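Plutia River Tours is hiring two walking guides for the season that starts in May. The job is based at our office in Addo, 15 minutes by van from the canyon rim.

**What you will do**

- Lead groups on the Otutska Overlook trail, a 2-mile round trip on packed dirt and slickrock with no shade.
- Explain how the canyon formed, including the side channels and the old gravel terraces above the river. We give you the notes, but you need to be able to answer questions without them.
- Drive the van between Addo and the Arton trailhead.
- Check water, radios and first aid kits before every walk.
- Turn a group around when lightning is in the area.

**What we need from you**

- A valid driver's license and a clean record.
- Current wilderness first aid. CPR alone does not count.
- Comfort with heights. The rim sits at 4,000 feet and most of it has no railing.
- Early starts. The first van leaves at 5:30 a.m. in summer.

A geology degree is welcome but not required. Last season we took over 200 groups out, and the guides who did best were the ones who liked talking with strangers.

**Pay and housing**

Pay is hourly, with tips on top. Shared housing in Addo is available for a small weekly charge. Training is paid and covers the trail, the van and the radio.

**How to apply**

Send a resume and a short note about a trail you know well to Salamatu Abubakari, guide manager. Naa Ayaaba handles housing and can tell you which rooms take dogs. Interviews are by phone, followed by a paid trial walk with one of our current guides.

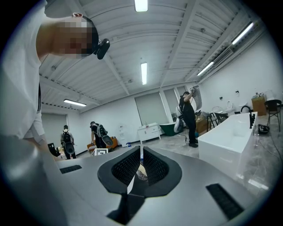

Trial walks leave from the Arton trailhead, so bring your own boots, a hat and three quarts of water.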